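Hand Dyeing for Weavers and Knitters
Session 3 notes: mordants, weighing, and why your green went brown

Tutor: Precious Cele
Bench help: Tshepo Lekota

Read these before you come, or read them on the train afterwards and find out what you should have done. Both methods have their followers. Bring an apron, gloves that fit, and a notebook you don't mind staining.

Where we got to

Last session we scoured. Most of you now have skeins that look exactly as they did before, except slightly more tangled. Scouring takes out spinning oil, leftover lanolin and whatever was on the floor of the shed. If your bath water came out the colour of weak tea, you did it properly. If it came out clear, either you bought very clean yarn or you took it out too soon, and I have my suspicions.

Anyone who missed the session should scour at home before Session 4. Hot water, a squirt of neutral detergent, no stirring. Wool felts when you change its temperature in a hurry and poke it at the same time. Let it cool in the pot overnight and go and do something else.

Weight of fibre

Everything in dyeing is worked out from the dry weight of the fibre. You will see this written as WOF. Weigh your skeins before you wet them and write the number down somewhere other than the back of your hand.

A worked sum. Jacobus Makhubela's jumper lot came to 435 grams dry. At 10 per cent alum he needs 43.5 grams of alum. At 12 per cent he needs 52.2 grams. He used a heaped dessertspoon, and he has a very interesting jumper.

Your turn: a blanket warp weighs 298 grams dry. Work out the alum at 10 per cent and the cream of tartar at 5 per cent. Answers are at the end of these notes, where you will look first.

Mordants we will use

Alum (potassium aluminium sulphate). Our default for wool. Gives clear colours. Buy it from a dye supplier. The Sostix tubs in the cupboard are fine and already labelled.

Cream of tartar. Goes in with the alum, keeps the wool soft and brightens reds. Yes, it's the one you bake with. No, the jar does not go back in the kitchen.

Iron (ferrous sulphate). Two per cent at the most, and I'd start at one. Iron "saddens" a colour, which is the proper term and also fair comment. Too much makes wool harsh and weak. Iron has its own pot, its own spoon and its own corner of the bench. If you borrow the iron spoon for a yellow bath you will have an olive bath, and so will whoever uses it next.

Method for alum on wool

Wet the fibre out for at least an hour. Overnight is better.
Dissolve the alum and cream of tartar separately in hot water, then add both to a pot of lukewarm water and stir.
Add the wet fibre. It should be able to move about. A crowded pot gives you stripes, and you may not call them intentional.
Bring up slowly to 85 degrees over an hour. Hold for another hour. Do not boil.
Cool in the pot. Squeeze, don't wring.

You can dye straight away or dry the skeins and keep them. Tie a tag on each one. Precious Joubert has a drawer of 23 untagged white skeins, some mordanted and some not, and she is working through them by trial and error.

Knitted and brushed pieces

A few of you have asked about dyeing finished things. It can be done, with more patience than most of us own.
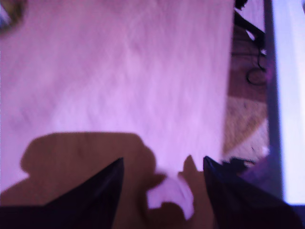

Brushed yarns such as mohair and the fluffier alpaca blends drink up dye at the tips first, so start with a weaker bath and raise the heat even more slowly. They also mat if you look at them sternly. Support the whole weight when you lift a piece out, as wet knitting stretches, and dry it flat. Brush it only once it's fully dry, and try a swatch first.

Check the label too. Acrylic won't take alum or any of our plant dyes, however hopeful you feel. A blend will dye only in its wool part, and you get a heathered effect or a disappointment.

Your sample cards

By the end of the course you should have 30 samples, each on its own card with these details:

Fibre and yarn name (for instance Markari 4 ply)
Dry weight
Mordant and percentage
Dyestuff and percentage
Time and top temperature
Water used, tap or tank

"Sort of orange, Tuesday" is not a record. Gerrit Pillay, this means you.

Cut each sample in half, keep one half in the dark and tape the other to a sunny window. Beetroot people, prepare yourselves.

Safety

Dye pots are never food pots again. Wear a mask when weighing powders. Lids on, windows open. Cooled alum baths go down the sink with plenty of water, but don't tip them into a septic tank or onto the tomatoes.

For Session 4

Bring two mordanted skeins, tagged, and a bag of brown onion skins. You want the same weight of skins as wool, so start asking your neighbours now.

Answers: 29.8 grams of alum, 14.9 grams of cream of tartar.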